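The Table That Folds Away

In Hekudham, the dining room is usually whichever room has space for a table. My aunt's generation bought one good folding table and guarded it for decades. I bought two, from a shop in Lorbridge, and I've grown fonder of them than of any furniture that cost me real money.

They are square, with a marble-patterned top and a thin red edge, and pushed together they'll seat 8 if everyone likes each other — which, by October and the festival lunches, is not always certain. Dinner on ordinary nights needs very little: a cup, a fork, a spoon and a steel bowl. 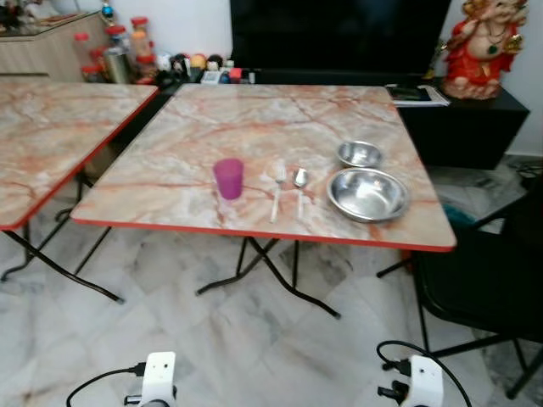
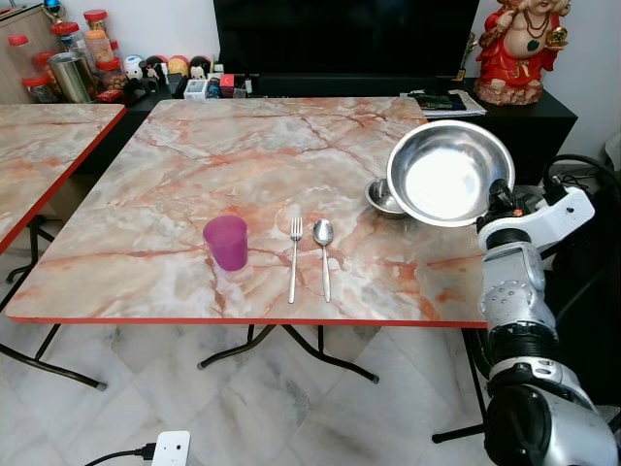
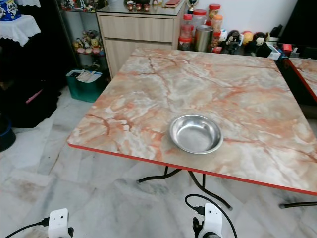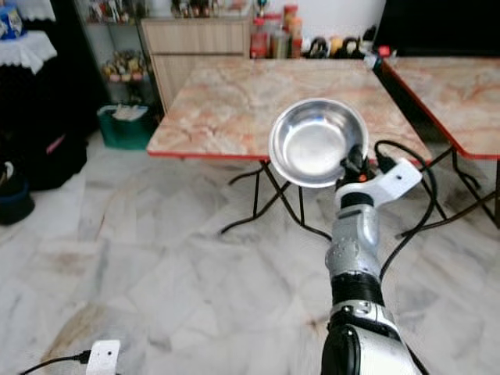 Steel is what I'd tell any new household to buy first. It stacks, it survives being dropped on tile, and a bowl that held lentils at noon can hold sliced mango by evening. My mother still has the ones she was married with, dented and perfectly good, and she will not hear a word about replacing them.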